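Cómo preparar su primer puesto en una feria de comercio

Si tiene una tienda pequeña y por fin se ha decidido a reservar un puesto en una feria, ¡enhorabuena! Yo tardé años en animarme, y cuando lo hice llegué con cajas de más y sin cambio en la caja, así que le cuento con calma cómo lo hago ahora.

Primero, pida el plano del recinto y busque su puesto — el mío en Fidcombe quedaba a dos pasillos de la entrada. Anote dónde hay enchufes y a qué hora cierran la zona de descarga.

Después, elija pocos productos. Con siete referencias bien presentadas se vende mejor que con un catálogo entero amontonado, y además se monta mucho antes. 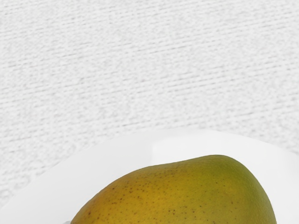
Plato blanco liso sobre tela clara de textura acanalada.

Encargue las tarjetas con tiempo. Yo pido 1000 para toda la temporada y guardo las que sobran para septiembre. Ponga el precio a la vista en cada artículo, que a mucha gente le da apuro preguntar.

Por último, lleve una libreta y apunte cada contacto en el momento, con una palabra que le ayude a recordar la charla. Escríbales antes de que pasen cinco días, aunque sean dos líneas de saludo.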